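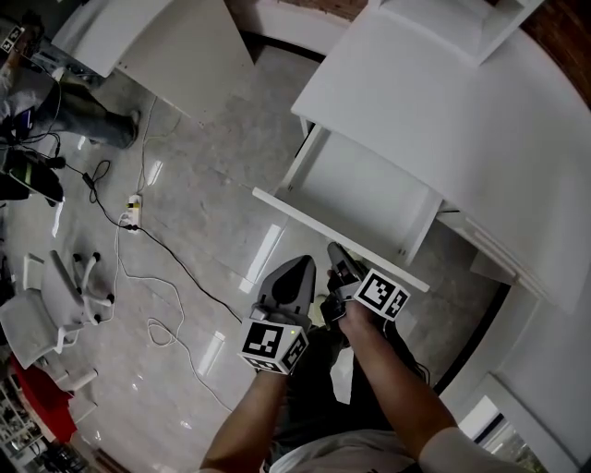 2 min read

Home Workshop Projects Join Contact

About Mellimon

Mellimon is a shared workshop for people who build robots in their own time. We started in Torunn Berge's garage with one bench and a bandsaw, and moved to the ground floor on Fraser Street when the garage got too full to park in. The rent is split among the members. Torunn still keeps the door list and orders the filament.

Most of our hours now go into Punska, a two-arm helper for the home. We want it to pick up laundry, open a drawer and put dishes back on a shelf. The arms are still being built, so for now the work is on the grippers. We hold one in each hand and do the job ourselves, the way we would like the arms to do it later. Each gripper carries a white cube with black markers on it, and the cubes let our software work out where the hand is and how it is turned.

The grippers have changed a lot. The first pair weighed 800 grams each and made your wrists sore by lunch. The current ones are down to 615, and we have tried several finger shapes, from wide to slim. Marlene Cormier draws the parts and prints them at home overnight. If a finger breaks, she has usually fixed the drawing by Tuesday, our main build night.

We practice on ordinary office furniture. White desks and open shelves are easy to find secondhand, and a drawer is a good test for anything with fingers. The floor is tiled and shiny, and the ceiling lights reflect in it. We have left it that way – kitchens have shiny floors too.

Members pay 200 dollars for a season, which covers the tools, power and a storage bin. You do not need to know how to code or solder. Bring closed shoes, and wind up your own extension cords before you leave. The workshop is open until 9 p.m. on build night and by arrangement the rest of the week.

We do not sell kits. Drawings for the older grippers are free to anyone who writes and asks.

Recent
Punska: notes on the slim finger
Grerard, our first rolling base, and why we retired it
Printing marker cubes that stay square
July open bench
Storage bins: new labels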